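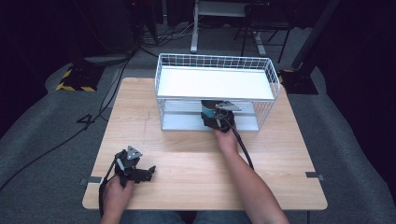
**Shared workshop says its hand-held grippers can teach a robot to tidy. So far the people are doing the tidying.**

28 April 2018

OLLGATE — A project at the Ollgate shared workshop wants to build a home robot that can put things away on a shelf. It has a name, Hidadia, and a pair of grippers that a person holds and works by hand. It does not yet have a robot that does the job alone.

The idea is simple enough. Someone sits at a table with a gripper in each hand, cables trailing off the table's front edge, and reaches in and out of a white wire rack. The motions are recorded, and the recordings are supposed to teach a machine to do the same. Heidrun Rainer, who started the build in September, says the group has 924 recordings and expects to need many more.

"People ask when they can have one in the kitchen," Rainer said. "I tell them to ask me about the rack first."

The rack is a fair place to press her. It has an open front and two levels, and it sits on a bare tabletop under good light. Most closets are less polite. Rainer concedes that the group has not tried a second rack, or a cluttered one, and that no outside workshop has checked its work.

Money is another question. Members pay 40 dollars a month for bench space, and Hidadia takes up a table most evenings. Lehner, a parts shop in town, has lent the group 2 motors for an arm — the arm itself is still a drawing. An earlier Ollgate build, a sorting machine called Forkus, was promised in 3 months and was later stripped for its screws and wire.

Rainer says Forkus failed for lack of testing and that her group is starting with the hands for that reason. She would not give a date for a working arm. The group plans to post its recordings online for other hobby builders, though it has not settled on where or in what format.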